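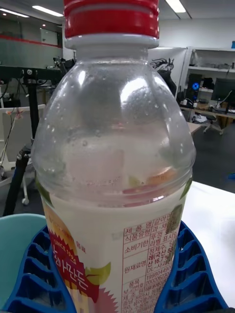 Figure 9.1 A bottled drink with a red screw cap. Many listed companies sell everyday goods of this kind.

Chapter 9
Reading a Bond Before You Buy It

After you study this chapter, you should be able to:
explain what a company promises when it sells a bond
calculate the coupon payment and the current yield
describe why the price of a bond falls when interest rates rise
find the call date and say what it means for the investor

Words to know: face value, coupon, maturity, current yield, yield to maturity, call provision, covenant

9.1 A letter from the broker

In the earlier chapters we looked at shares. A person who buys a share becomes one of the owners of the company, and she takes her part of the good years and of the bad years. In this chapter we look at the other large group of securities, in which the investor is not an owner at all. She is a lender.

Let us begin with a case. Jamila Gamage has worked for many years as a pharmacist in Stesville, and she has savings of $3,680 which she does not need soon. Her broker, Ruwan Thambiah, sends her a short letter dated 4/5/24. In the letter he writes that Vetach, a company which makes and bottles drinks, has bonds in the market with a coupon of 6 percent. The bank where Jamila keeps her savings pays her 2 percent. She reads the two figures one after the other, and naturally the first one looks much better to her.

Before she answers, she telephones her cousin Mahfuz Cassim, who studied accounting. He asks her four questions. What price must you pay for the bond? In which year does it end? Can the company pay it back before that year? And who gets paid first if the company has no money? Jamila can answer none of them from the letter. At the end of this chapter you will be able to answer all four, and also to say where in the documents the answers are found.

9.2 What is promised

A bond is a written promise. The company, which we call the issuer, receives money today. In return it promises to pay a fixed sum every year, and on a certain date to pay back the face value. The fixed sum is the coupon. The name comes from the time when bonds were printed on paper with small pieces at the side, and the holder cut off one piece and brought it to the bank to receive the interest.

The Vetach bond has a face value of $1,000 and a coupon of 6 percent. The holder therefore receives $60 in each year. Many issuers pay this in two halves, so that $30 arrives every six months. Please notice that the coupon is always calculated from the face value. It does not change when the market price changes, and students often make a mistake on this point in their first exercises.

9.3 Price and current yield

The face value is $1,000, but this does not mean that Jamila can buy the bond for $1,000. After a bond is issued, it passes from one investor to another, and each time the price is whatever the two sides agree. Prices are given as a percentage of face value. A bond quoted at 96 costs $960, and a bond quoted at 104 costs $1,040.

The current yield tells us how much income we receive for each dollar that we pay:

Current yield = yearly coupon / market price

If Vetach is quoted at 96, the current yield is 60 / 960, or 6.25 percent. If it is quoted at 104, the current yield is 60 / 1,040, or 5.77 percent. The same bond gives two different results, and only the price is different.

Now consider a second bond, from the shipping company Fledden, which has the same coupon but is quoted at 79. The current yield is 60 / 790, or 7.59 percent. A beginner may think that the market has forgotten this bond and left it cheap for her. It is wiser to ask first why other investors do not want to pay more. Perhaps the maturity is very far away. Perhaps there is doubt that the issuer can pay. We return to Fledden in Section 9.6, where we read its balance sheet.

The current yield has one weakness. It looks only at the coupon, and it forgets that the holder of a bond bought at 96 will receive 100 at the end. The yield to maturity takes this gain into the calculation, and we will work it out step by step in Section 9.4.

Check your understanding

1. A bond with a face value of $1,000 has a coupon of 4 percent and is quoted at 80. Calculate the yearly coupon in dollars and the current yield.

2. Jamila has $3,680 and Vetach is quoted at 96. How many whole bonds can she buy, and how much money remains? Leave out the broker's fee.

3. Suppose that new bonds of the same quality begin to pay 7 percent. Would you expect the price of the Vetach bond to rise or to fall? Write your reasons in a few sentences and keep them. You will compare them with the explanation in Section 9.5.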